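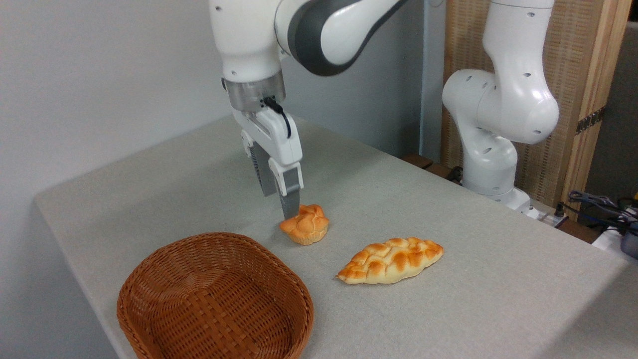
The bun, the long loaf and the empty basket on the grey cloth.

The Bread Claim

The claim came in under household contents, which was the wrong heading, and was passed to me because I dealt with foodstuffs and wickerwork. It was dated June 6, 2023. The claimant ran a tea room in Clornstead called the Hailu and wanted 280 pounds for a basket of bread.

I wrote back asking for a breakdown. The basket was put at 40 pounds. The remaining 240 was for contents, not itemised. I asked for the contents to be itemised and received a single line: one round bun, one long loaf, both in good condition.

I took the early train to Stavel and the bus from there. The tea room had seven tables and a counter. The basket and the two pieces of bread had been laid out for me at the back, on a table with a light grey cloth. The cloth had a fine texture and hung down at the corner nearest the wall. I put my case on a chair and began with the basket.

It was an oval basket in reddish-brown rattan, tight weave, strands on the diagonal, rim rolled. I pressed the rim between finger and thumb at intervals and it held its shape. The floor of the basket was woven the same way as the sides. I found one strand lifted at the far end by less than the thickness of a coin. I entered this as wear.

The bun was small and had a top divided into lobes. The colour was golden orange, going to cream at the bottom where it met the cloth. The long loaf was shaped like a leaf, narrow at both ends, with raised ridges across the top and paler creases between them. Both had a high shine. I noted the shine and then, after looking at them from the window side, noted it again in the column for remarks.

I asked when they had been baked. The owner said September. I asked which September, and was told that it had been before the new boiler, and that the boiler had gone in a long time ago.

I asked what had been lost, given that everything on the claim was on the table. The owner said the bread had been in the window for years, in the basket, the loaf at the back and the bun leaning on it. People came in because of it. In spring the window had been cleaned and the basket had been emptied and moved, and when it was put back the arrangement was wrong. It had been tried many times since. Takings were down by 25 pounds a week.

I explained that the policy covered theft, fire, escape of water and accidental breakage. It did not cover arrangement. The owner asked whether an arrangement could be broken by accident. I said I would look at the wording.

The wording was in my case. "Breakage" was defined as physical separation of the parts of an insured item. I read this aloud. The owner pointed out that the bun and the loaf had been touching and were now separate, and that the basket was apart from both. I said that each was an item in its own right. The owner said they had been bought as one item, from a shop in Stavel, and went upstairs for the receipt.

It was a small receipt from a firm called Enano, faded but legible under the lamp. It read: 1 display, bread, w. basket. One line, one price.

I sat down. I had been in foodstuffs and wickerwork for a long time and had not met this before. I moved the receipt to the left of my form and went through the definition again. A display, once taken apart, is in parts. Whether it has suffered breakage depends on whether it can be put back. I therefore had to establish whether it could be put back.

We went to the window with the basket. I put the long loaf in first, lengthways, narrow end towards the street. The owner said no. I turned it round. I raised the front end on a folded napkin, placed the bun against its side and went out on to the pavement to look. From outside it was a basket with bread in it. I came back in and said so. The owner went out, stood where I had stood, and came back in and said it was close, but the bun used to face the post office.

We continued until the 2 o'clock bus had gone. I tried the bun in eight positions, with the lobes turned a little each time, and wrote down each one so that none would be tried twice. At the sixth a woman with a pushchair slowed down, but she was reading the menu.

I entered the claim as open, pending further tests, and asked for a pot of tea. The next bus was at ten to five. The owner brought the tea and we moved the napkin.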